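Katsaros extends low-temperature heating controls to rented homes in Sekstead

Katsaros will supply its Cledia room-by-room heating controller to 527 rented homes in Sekstead under an agreement with the housing association Bronditz. Installation starts in January and covers flats with wet radiator systems only.

Each controller reads room temperature once a minute and adjusts the radiator valve in steps. Flow temperature at the boiler is limited to 55 degrees.

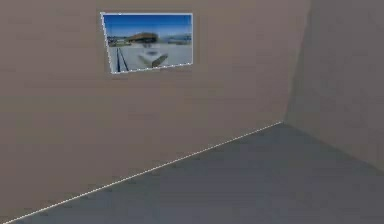
Sensors are mounted on an inside wall, 1.4 metres above the floor and clear of direct sunlight. The units run on two AA cells and need no new wiring. Tenants can override the set temperature by up to three degrees for two hours, after which the programme resumes.

A trial in 82 flats ended last spring. Valve faults were logged in four of them, and the valve seal has been changed for the main order.

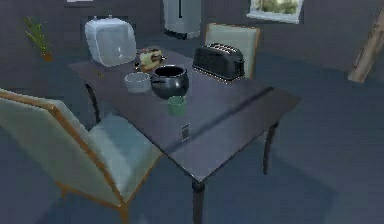 Nives Guerra said that tenants had mainly asked for a larger display and a clearer override button, and that both were included in the version now on order.

Replacement parts will be stocked for ten years.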